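A Dropped Part Is a Safety Report
Opinion, by Teodor Strand
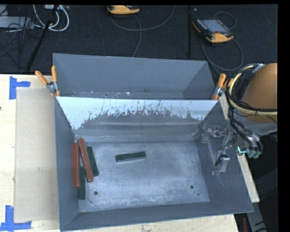
The incident at Wundby in August has been recorded by the operating company as a handling fault. A bin-picking cell lifted a block by one end, lost its hold during the transfer and let the block fall outside the guarded area. No person was hurt. The cell was running again within 30 minutes, and the entry in the log takes up a single line.

It is the view of this author that the entry is wrong in kind, and that the habit of making such entries should stop.

Bin picking is difficult for reasons that are well understood. Parts lean on the wall of the bin and on one another. One may cover the edge of the next, so that the arm must take hold of whatever is exposed, whether or not it is a good place to hold. The software gives each possible grip a score and picks the best one available. When every grip is poor, the best one available is still poor, and at Wundby the system had been set to proceed regardless.

That setting was a choice made by people. The supplier, Vovance, delivered the cell with a minimum score below which the arm would stop and call for an operator. During commissioning the calls were judged too frequent and the minimum was lowered. In the following 16 shifts the cell dropped parts 18 times. All but the last fell back into the bin and were logged as lost cycles. The figures were passed to the production office, where they were compared with the output target and found acceptable. They were never sent to the person responsible for machine safety.

There lies the fault. Two offices held half of the facts each, and the procedure did not require them to meet. A part which falls inside the bin and a part which falls beyond the guard have left the gripper in the same way. The difference is a matter of where the arm happened to be at the time.

Vovance has since offered an update to the grip software. It should be accepted, but it does not answer the question. The Istik plant installed similar software last year and relied on it to such an extent that the height of its guarding was not looked at again. Better grip scoring makes a drop less likely. It gives no protection to a person standing where the part lands.

Three changes are proposed. Any loss of grip should be entered in the safety log, wherever the part comes to rest. No minimum score should be altered without the written agreement of the safety officer, and the old value should be kept on record beside the new one. Guarding should be assessed for a part released at full speed at any point along the path of the arm, including the points at which release is thought unlikely.

Objections will be raised on grounds of cost. The Suksawat site adopted the first of these measures and its staff complained, with some justice, that the log became long and dull to read. A shorter form was introduced and the complaints eased. The cost of guarding is more serious, and smaller firms may need time to meet it. They should be given that time, with the arm run at reduced speed until the work is done.

The Wundby entry has not yet been amended. The company should reopen it, record the earlier drops alongside it and send the whole to every site where the same minimum score is in use.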